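Kuranico Home Help > Kitchen and dining > Tables

Orange marks and gray plate scuffs on a white tabletop

Posted by Pravesh Nel, July 16, 2026
183 views, 3 replies

We have a white table that gets used all day, for sorting small parts in the morning and for plates and food later on. I bought it secondhand and don't know what the top is made of. It's smooth, a bit hard to the fingernail, and it came with no paperwork.

Two problems. The first is a faint orange tint in one area where I left some see-through orange pieces in a puddle of cleaning spray over a weekend. I don't know if the color came out of the pieces or out of the spray, which is also orange.

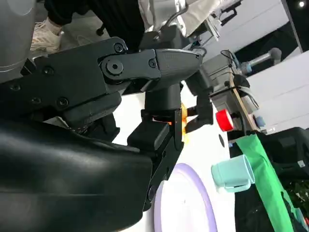 One of the orange pieces and the white top.

The second problem is thin gray lines where plates get set down and slid. They don't feel like grooves when I run a finger over them, but dish soap and a damp cloth won't shift them. They look worst near the middle, where everyone puts their plate and then pushes it across to the next person. I only see them properly when I get down low and look along the surface.

What I've tried so far: warm water with dish soap, a glass cleaner, and a pencil eraser on one of the gray lines. The eraser lightened it a little. I haven't tried bleach and would prefer not to.

Is either of these fixable, and should I use something under the plates from now on?

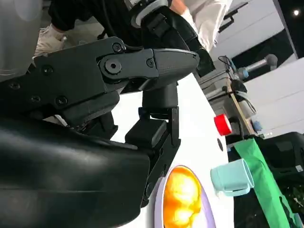
Replies

Anathi Zulu
Treat them as two separate jobs.

Gray lines from plates are usually material from the unglazed ring on the bottom of the plate, left on top of the surface. Your eraser result fits with that. Make a paste from baking soda and water, about as thick as toothpaste. Put it on a soft cloth, rub one line lightly for half a minute, wipe it off with clean water and dry it. Check it in good light before you do the rest. If the spot has gone dull, stop there. Some white tops have a thin gloss coat and any paste will take it off.

For the orange tint, put a little rubbing alcohol on a white cotton pad and hold it on the stain for a minute. If the pad picks up color, keep going with clean pads. If it stays white, the color has gone into the top and you may have to live with it. Try the alcohol on the underside or a back corner first. It can cloud acrylic and it can soften some paints.

Then turn your plates over and feel the bottom ring. If it's rough, rub it with fine wet sandpaper and rinse. I did this with a set of Hallent plates three years ago and the marking mostly stopped.

Pieter Jacobs
Melamine sponge. Works on mine. Don't press hard.

Bonifacio Aguirre
Careful with the sponge, it's an abrasive too. I used one on a white desk every week and by October there was a matte patch that showed up whenever the lamp was on. Once in a while is probably fine.

On your last point, yes, put something down. Felt mats slide around and hold crumbs. A thin silicone mat stays put and can go in the sink. We have two of them and leave them out all the time. For the small parts I'd use a shallow tray, so nothing ends up sitting in liquid on the bare top.

Pravesh Nel
Thanks. Baking soda took out the gray lines I tested and I can't see any dulling. With the alcohol, the first pad came up pale orange and the second less so. I'll do another round tomorrow and order a mat.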